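Stasik (the band, four-piece, fiddle up front) have put out their press sheet for the new record and I have some doubts. Thread.

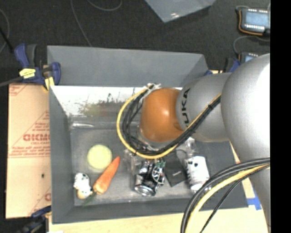 The sheet says the album holds "108 years of tradition." Fine, I like old tunes. But the oldest source they list is a songbook from 1920, and I can subtract. You could toss these songs in a gray bin like so many odds and ends, pull one out blind, and you'd get a waltz I already own on three other records.

14 replies

The waltz is "Jirnberg," by the way. Lovely tune. Every folk band with a fiddle has done it, and the sheet calls it "rediscovered." By whom? I heard it twice in April.

"Recorded live in one room at Pusent." I've listened on good headphones. The harmonies on track two have four voices and only two people in this band sing. Maybe they had guests. The credits don't list any.

6 replies 31 likes

To be fair – the slow one, "Tekleab," is very good. Just voice and a drone, no studio polish that I can hear. If the whole thing sounded like that I'd be quiet.

Now the tour. 29 dates, "intimate venues." I looked up a few and one is a sports hall. I've seen a fiddle in a sports hall. You hear it, then you hear it again off the back wall.

Tickets go on sale 11 May 2022. I'll wait for somebody to post a recording from the first night before I pay for anything.

And yes, I'll probably still buy the record – the plain one, without the signed print.

22 shares 9 comments

Contact | Copyright | Back to top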